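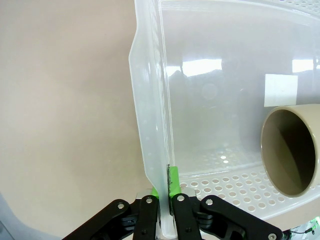
Moving the Bin Without Emptying It
Flumel gallery - posted Saturday, January 22, 2022

Welcome to the new gallery page! We have been promising one since the Brostholm workshop, where people kept asking what Flumel looks like when it is working on real dishes and real plastic.

A quick recap if you missed the talk. Flumel is our method for teaching an arm to take hold of a container by its wall and shift it, with whatever is inside still inside. Most of the grasping work we grew up on treats a bin as a place you take things out of. We wanted the bin itself to be the object. That sounds like a small change, and then you try it and find out how much trouble a thin sheet of see-through plastic can cause!

The trouble comes in a couple of flavors. Depth sensing is unreliable on clear and frosted plastic, so the policy gets no depth at all and works only from color views, the wrist view included. And a wall bends. Squeeze in the wrong spot and the rim bows, the load rolls, and the grip you planned is no longer the grip you have. Flumel predicts the next short stretch of motion and then looks again, 12 times a second, so it can follow the wall as it gives.

We trained on 2603 demonstrations, all driven by hand by members of our group (thank you, thank you, thank you). Eugénie Gilbert did the largest share of them and also wrote the code that throws out the bad ones, a job she describes as grading her own homework.

Our favorite result so far is from the mug test. We ran 100 trials with mugs lying loose in the bin, and Flumel finished 81 of them with the bin in the target zone and every mug still aboard. The version that plans one grasp up front and sticks to it finished 46. We were hoping for a gap but we were not expecting that one, and there was some yelling in the hallway.

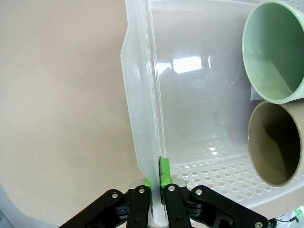
Fingers on the side wall, green and taupe mugs on their sides. The wrist view is the one the policy leans on most.

A few notes for people who like the details. The pads matter more than we guessed. We tried 2 kinds, and the softer one held the wall better but wore out fast, so all the numbers on this page come from the firmer one. Mugs turned out to be a great load for this work - they roll, they knock into each other, and they have handles that catch at the worst moment. Bowls were easier. Flat lids were boring.

Where it still falls down: very full bins, and bins pushed tight against something so there is no room for a finger on the outside. Most of the 19 misses in the mug test were slips in the first second after closing. Beltrán, the touch-sensing add-on we started in the fall, is meant to catch exactly those, and the early runs have us pretty excited.

Next up is the same test with the Tollencombe bin set, which has taller walls and a few really awkward rims. More pictures when we have them!

Questions about the training data or the trial setup can go to Eugénie through the contact page.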